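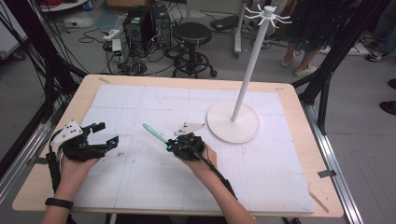 検索 キーワードを入力 検索する

当サイトでは閲覧状況の把握のためにCookieを使用しています。このまま閲覧を続けた場合、Cookieの使用に同意したものとみなします。 同意する 設定を変更

学生ロボコンの採点に「手作業の点」を入れてほしい

2021年7月22日

ヘラをマグカップ用のスタンドに引っかける。これだけのことを、うちのサークルの学生は春からずっとやっています。朝来てもやってるし、帰りに覗いてもやってる。わたしは大学の非常勤で、週に何コマか製図を教えていて、その流れで学生プロジェクト「Trarkora」の顧問みたいなことを頼まれました。みたいなこと、と書いたのは、肩書きがいまだによくわからないからです。鍵の貸し出し簿にハンコを押す係、と学生には思われている節があります。

で、そのTrarkoraが9月のWusanceに出ます。生活の中の片づけをロボットにやらせる学生競技会で、課題は毎年ちょっとずつ変わるんですが、今年は台所まわりの道具を決められた場所に戻す、というもの。持ち時間は1チーム10分。審査員が見るのは、その時間のあいだにロボットが何をしたか、それだけです。

これがどうも腑に落ちない。今日はその話をします。長くなります。

まず、学生が毎日何をしているかを書いておかないと話が始まりません。ロボットの腕は「Um」と呼ばれていて(名付けた代がもう卒業していて由来を聞けない)、この腕に動きを一個ずつプログラムで書いていく、という昔ながらのやり方を、うちは去年でやめました。いまは人間が手持ちのグリッパを両手に握って、机の上で実際に片づけをやってみせます。グリッパの上には白い三角の板がついていて、そこに黒い点のマーカーがある。その動きを記録して、あとでUmに学ばせる。つまり、お手本を見せるのが仕事の大半になったわけです。

わたしが学生だったころのロコンは、旋盤とはんだごてと徹夜でした。歯車が欠けたとか、モーターから煙が出たとか、そういう話で打ち上げが朝まで持った。いまの子たちの打ち上げの話題を横で聞いていると、「右手の入りが早い」「あの日のヘラは角度がきつい」。お茶の稽古か、と思いましたよ。お茶の稽古だとしたら、それはそれでたいしたものなんですけど。

やってみるとわかるんですが、これがまた難しいんです! わたしも一度グリッパを握らせてもらいました。指先が短くて、しかも自分の指より先のほうで開いたり閉じたりするものだから、距離感がまるで合わない。ヘラの柄をつまんだつもりが、つまんだ瞬間にくるっと回る。回ったものを直そうとして左手を出すと、今度は左手が右手のじゃまをする。マグツリーのフックというのは先がくいっと上を向いていて、コップの取っ手ならともかく、ヘラの穴を通そうとすると上から下ろしてこないといけない。手首をこう、内側にひねって、肘を上げて、息を止めて。入った、と思ったら学生に「先生、いまの使えません」と言われました。

なぜ使えないのかと聞いたら、途中で三回迷ったからだと。迷いまで学ぶんだそうです。ロボットがわたしの優柔不断を受け継ぐ。それはちょっと申し訳ない。

そのあと隣で二年生がやったのを見て、ああ、と思いました。速くはないんです。むしろわたしよりゆっくりなくらい。でも、手が机の上に出てくるところから、つまんで、持ち上げて、フックの上まで来て、下ろして、離す、その全部がつながっている。余計な間がない。しかも次の一回も、その次の一回も、同じように見えてちょっとだけ違う場所から始めている。机に敷いた方眼の紙は、その「ちょっとだけ違う」をずらしていくための目印でした。同じ場所からばかり始めると、Umは同じ場所からしか始められなくなる。だからマスをひとつずつ移していく。気が遠くなるでしょう。わたしはなりました。

この春から先週までで、記録した回数が1783回。そのうち学生が自分たちで見直して捨てたのが595回です。

捨てた数のほうを聞いたとき、わたしは椅子に座り直しました。だって、一回一回、自分の手でやったものですよ。やっと入った、と思った回を、あとで見返して「これは左手が遊んでる」と言って消す。わたしなら残します。絶対に残す。学生のころのわたしだったら、消したふりをして残した。それを彼らは、見直し係を2人決めて、撮った本人とは別の人が見る、という決まりまで作ってやっている。本人が見ると情が入るから、だそうです。誰に教わったわけでもないのに、よく思いついたなと思う。(あとで聞いたら、去年の失敗があったとのこと。これはまたあとで書きます。)

さて、Wusanceの話に戻ります。

わたしが引っかかっているのは、採点表のどこにもこの作業の欄がないことです。課題の達成、所要時間、安全、それから発表のわかりやすさ。発表の欄はあるんです。でもそこに書いてあるのは「技術的な新規性」とか「構成の独自性」で、お手本をどれだけ丁寧に集めて、どれだけ厳しく捨てたか、というのは、書こうにも書く場所がない。学生は去年、備考欄に小さく書いていました。備考欄ですよ。一番時間をかけたことが備考。

もちろん、競技なんだから結果で見るのが当たり前だ、という意見はあります。わたしの同僚にもいて、昼休みにカレーを食べながらけっこう言い合いになりました。彼の言い分はこうです。野球で素振りの回数を採点するやつがいるか。本番で打てば勝ち、打てなければ負け。それでいいじゃないか。

うまいこと言うなあ、と思って、その場では言い返せませんでした。ルーを口に入れていたのもある。帰りの電車でずっと考えて、いまならこう言います。素振りは選手の体に残るでしょう。本番に立つのも同じ体だから、結果を見れば素振りもだいたい見える。ところがロボットのお手本というのは、やった人の体から離れて、データになって、別のものの動きになる。本番で動いているのはUmであって、あの二年生の手首じゃない。Umがうまくやれたとき、それが手本の良さなのか、計算機の良さなのか、たまたま照明の当たり方が良かったのか、10分見ただけでは審査員にはわからないんです。わたしにだってわからない。

それと、お金の話をしないわけにいきません。大会のあと他のチームの子たちと話すと、計算機の性能の話になるんですよ、どうしても。うちにあるのは黒いタワー型のが並んでいるだけで、床はケーブルだらけ、夏は部屋がぬるくなる。ものすごくいい設備のところと、そうでないところがある。それは仕方がない。でも、お手本の質というのは、かなりの部分、手間と目の話です。お金があまりなくても磨けるところなんです。そこに点がつくなら、設備の薄い学校の学生だって張り切りようがあるじゃないですか。わたしはそこが一番言いたい。

ここで去年のことを書きます。

去年のTrarkoraは、とにかく数を集めました。やり方を切りかえたばかりで、多ければ多いほどいいと全員が信じていた。わたしも信じていた。交代でどんどん撮って、見直しはなし。本番でUmは、コップを持ち上げて、フックの手前まで来て、そこで止まりました。止まって、ちょっと戻って、また出て、また戻る。客席からは笑い声が出ました。悪気のない笑いだったと思います。でも袖にいた学生の顔を見たら、わたしは笑えなかった。

帰ってきてから記録を見返したら、ある時期のお手本だけ、フックの手前でためらう癖が入っていたんです。撮っていた子が悪いわけじゃない。その時期だけスタンドの置き場所が変わっていて、手を伸ばすと机の端に肘が当たるので、みんな無意識に一拍置いていた。人間の肘の都合が、肘のつき方がぜんぜん違う機械に移っていた。その報告を聞いたとき、わたしは不謹慎ながら、ものすごくおもしろいと思ってしまいました。これはもう、りっぱな研究発表じゃないかと。

ところがこの話を聞いてくれる場所が、Wusanceにはない。結果は下のほうで、講評は「動作の安定性に課題」の一行。そりゃそうです、審査員は10分しか見ていないんだから。審査員が悪いと言いたいわけでもないんです。あの人たちは朝から晩まで座って、ずらっと並んだチームを見て、お弁当も冷たい。枠がないところに書けと言うほうが無茶です。だから枠を作ってほしい。

具体的に何をしてほしいのか。文句だけ言って終わるのは嫌なので書きます。

ひとつは、お手本を一本、そのまま流す時間。編集なし、早送りなし、音楽なし。人の手が道具を片づけるところを最初から最後まで、会場の全員で見る。ほんの短い時間です。地味ですよ、たしかに地味。でも料理番組で一番見入ってしまうのは、魚をおろしているときの手元じゃないですか? わたしはそうなんです。完成した皿が出てくるところはむしろ麦茶を取りに行っている。

それから、捨てたお手本も一本見せてほしい。で、なぜ捨てたかをひとこと言う。これが効くと思うんです。いいお手本は見てもすごさがわかりにくい。すいすいやっているだけだから。でも捨てた一本が横にあると、ああ、ここを見ているのか、と素人にもわかる。うちの二年生が「これは左手が遊んでる」と言ったとき、わたしは言われて初めて左手を見ました。言われなければ一生右手だけ見ていた。

点数の配分は偉い人が考えてください。わたしは一割でもつけば大喜びします。

こういうことを書くと、データの自慢大会になるぞ、と心配する人が出てくるのもわかります。数を競い出したら去年のうちと同じことになる。だから回数を点にするのはやめたほうがいい。1783という数字をここに書いたのも、じつは少し迷いました。数字が独り歩きすると、来年どこかのチームが倍やってくる。倍やって、ひとつも捨てない。そういう競争は見たくないです。見たいのは、選ぶ目のほう。

あと、もうひとつ気になっていることがあって、これは競技会と関係あるようなないような話なんですが。

お手本を見せる係というのは、サークルの中でなんとなく下働きの扱いになりがちなんです。プログラムを書く子が花形で、グリッパを握る子は「手が空いてるからやって」と言われる。うちでも最初そうでした。入ったばかりの一年生がとりあえず握らされて、何のためにやっているかもよくわからないまま腕が疲れて、夏前に来なくなる。これは本当にもったいなかった。顧問みたいなものとして、わたしの責任でもあります。

変わったのは、見直しの決まりができてからです。撮った人と見る人が話すようになった。「ここで持ち替えたのはなんで」「こっちのほうが柄が滑らないから」。そうすると、握っている子のほうが道具のことをよく知っているのがばれるんですね。プログラムを書く子が聞きに来る。どのフックが一番かけにくいか、ヘラの重さがどっちに寄っているか、そういうことを全部、手が知っている。先月なんて、設定を変える相談をしているところに一年生が呼ばれて、真ん中でしゃべっていました。わたしは入口で鍵を持って立ったまま、しばらく聞いていました。会議が始まるところだったんですけど、遅刻しました。

だからこそ、外でも認めてやってほしいんです。内輪でいくら「手本が大事」と言っても、表彰状に名前が出るのがいつも設計と制御の担当だと、やっぱりみんなそっちに行きたがる。十八、九の子ですもの、当たり前です。わたしだって表彰状は欲しい。いまでも欲しい。

ちなみに隣町の工房「Vorota」がこの前、高校生向けに似たような体験教室をやっていて、見学させてもらいました。そこではお手本を撮る前に、まず素手でやる時間をとっていたんです。素手で同じ片づけを何度かやって、自分がどの指で何をしているかを紙に書く。それからグリッパを握る。いいなあと思って、帰ってすぐ学生に話したら、「うち、もうやってます」と言われました。やってたのか。いつからだ。顧問みたいなものは、知らないことだらけです。

でもVorotaの教室でひとつ、うちにないものがありました。保護者が後ろで見ていたことです。最初はみんな携帯をいじっていたのが、だんだん顔が上がってきて、しまいには「いまの惜しい」なんて声が出る。ロボットは一台も動いていないんですよ。子どもが机の上で、ぎこちない道具で、おたまをかけようとしているだけ。それで人は見るんです。身を乗り出して見る。だから、お手本を流しても客が退屈する、という反論には、わたしはあんまりうなずけません。見せ方の問題でしょう、と。

競技会の事務局には、春に一度メールを送りました。丁寧な返事をいただいて、来年度以降の参考にします、とのことでした。大人の返事です。わたしも職場でよく書くのでわかります。なので、もう一度送るつもりです。今度は学生にも一筆書いてもらって、捨てた一本の動画をつけて。どの一本にするかで、いま部室がもめています。候補が595本あるので、当分決まりそうにありません。

9月の本番がどうなるかは、わたしにはわかりません。Umの機嫌は読めない。去年みたいにフックの手前で行ったり来たりするかもしれないし、すんなりかけてしまって、あっけなく終わるかもしれない。どちらにしても学生はたぶん、翌週にはまた机の前に立って、ひとマスずらして、ヘラを持つんだと思います。わたしは鍵を開けておきます。それと、部屋がぬるいので、扇風機をもう一台申請しました。まだ通っていません。

コメント(4)

通りすがりの元ロボコン勢
旋盤とはんだごての世代です。最初は「そんなのロボット作りじゃない」と思いながら読んでいたのですが、肘の話で負けました。うちの時代にも、配線した人の癖でいつも同じ側だけ断線するということがあって、それを思い出しました。ただ点数化には反対寄りです。審査員の目利きがそろわないと、結局しゃべりのうまいチームが勝つと思います。

高校生の親
似た教室に子どもが参加しました。後ろで「惜しい」と言ってしまう側の人間です。家でもトングで洗濯ばさみを挟む練習をしていて、夕飯のトングが見つからなくて困っています。

匿名希望(他校・制御担当)
表彰状のところ、耳が痛いです。うちは手本の担当が毎年入れ替わってしまって、癖の引き継ぎができていません。見直し係の決まり、まねさせてください。ひとつ質問で、捨てる基準は文章にしてありますか? それとも見て決める感じでしょうか。

筆者
コメントありがとうございます。点数化への反対、もっともだと思います。しゃべりの点は今でも差がつきますし、そこは事務局あてのメールに書き足します。トングの件はお察しします。捨てる基準ですが、学生に聞いたら文章が一枚あって、余白の書き込みのほうが本文より長いそうです。見せていいか本人たちに確認しておきますね。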